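In Defense of the Plain Tub

31 May 2018

I have been washing dishes by hand for most of my adult life, and for most of it I have been made to feel slightly embarrassed about it. People come over for supper, they look around the kitchen for the dishwasher, and when they don't find one they get a soft, sorry look on their faces, as if I'd told them the dog had died. "Are you saving up for one?" a dinner guest asked me last November, very kindly, and I said no, I was saving up for a new roof, and that was true, but I wouldn't have bought the dishwasher anyway.

I should say that I have owned one. When we lived in Briststead the apartment came with a machine already installed, and for two years I loaded it every night and unloaded it every morning, and I can't say I hated it. It did what it was supposed to do. But I noticed that we ran out of forks constantly, that there was always a skillet that wouldn't fit and sat on the stove feeling sorry for itself, and that the whole household had stopped standing in the kitchen after supper. We put things in the box, we shut the box, and we went off to our separate screens. When we moved out to Nokcombe, to a house with a deep old sink and a window over it, I had a plan to put a machine in under the counter on the left. The quote came to 900 dollars once the plumbing was figured in, and I thought, well, let me just wash up for a month and see.

That was a good many years ago now (the cabinet on the left holds potatoes).

What I want to argue for, and I do know it's a small thing to argue for, is the work of the household done slowly and by hand, in the company of whoever is around. I don't think everybody should do it. If you have a new baby or a bad back or a job that gets you home at nine at night, please, buy the machine and bless you. But I think a lot of us gave up these chores without ever asking what was tucked inside them. In our house, what was tucked inside them was conversation. My kids have told me things over a sink of dishwater that they would never have told me across a table. It helps that you're both looking at something else. It helps that your hands are busy, and that there's a natural end to it, so that a teenager can say the hard part, dry the last plate, and leave.

The equipment is almost nothing. You need a rack, a couple of cotton towels, a brush with some life left in it, and a tub to set in the sink or on the counter beside it. I feel strongly about the tub. Without one you run the faucet the whole time and chip your glasses on the drain, and with one you can wash a full supper's worth in a couple of gallons and carry the gray water out to the tomatoes afterward.
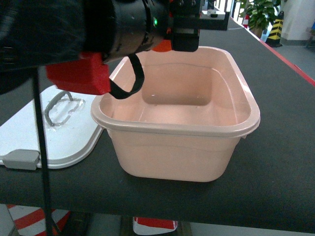

A plain plastic tub with a rolled rim: all the equipment most kitchens need.

My own is a good deal uglier, and I've had it so long that the bottom is scratched white. I bought it at a hardware store that has since turned into a bank. There are fancier ones, of course. I saw one in a catalog the other day with a folding frame and a little plug in the bottom, and I admit I turned down the corner of the page — and then I turned it back up again.

I can already hear the objection about water, and it's a fair one. A full modern machine can use less than a careless person at the sink with the tap wide open, and I have been that careless person. So fill the tub and shut off the tap. Glasses first while the water is clean, then silverware, then plates, and the greasy pans last of all. My grandmother did it in that order, and she'd have been astonished to find it written down as advice.

There is also the matter of time, and here I don't have much of a defense. It does take longer. Some nights I'm tired and I stand there resenting every spoon. But I've spent plenty of evenings that got away from me entirely, and I couldn't tell you one thing I did with them, while I can remember whole conversations by which pot I was scrubbing.

So come to supper, if you're ever out our way. There will be soup, probably, and too much bread, and afterward I'm going to hand you a towel.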